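Home Forums Work & Leadership Members Log in
Search this forum... Go

Do you answer emails on leave?

mylene_p
I've just moved up to team leader at Filtolberg and came back from 9 days off to 225 unread emails. My manager reckons a quick look each morning saves the pain later. Thoughts?

TorunnT
I'm with your manager, sorry! Ten minutes with a coffee and I can properly relax for the rest of the day. Works for me – might not for you.

aiman.ong
Can't agree, Torunn. My team saw me replying from the beach and started doing the same on their own holidays. I felt awful about it.

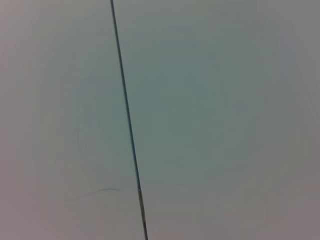 mylene_p
So who looks after the inbox while you're away, Aiman?

aiman.ong
My deputy does, and my out-of-office gives her number. She rang once in 4 weeks last May.

TorunnT
Lovely if you've got a deputy. Plenty of us in smaller organisations haven't.

teguh_s
Fair point, but could you swap cover with another team leader? We did that at Bidach and it was a bit clunky at first, then fine.

mylene_p
Ooh, might ask the bloke who runs the next team over. Cheers all.

Recent topics
Saying no to your favourite client
First 90 days as a manager
Walking meetings – worth it?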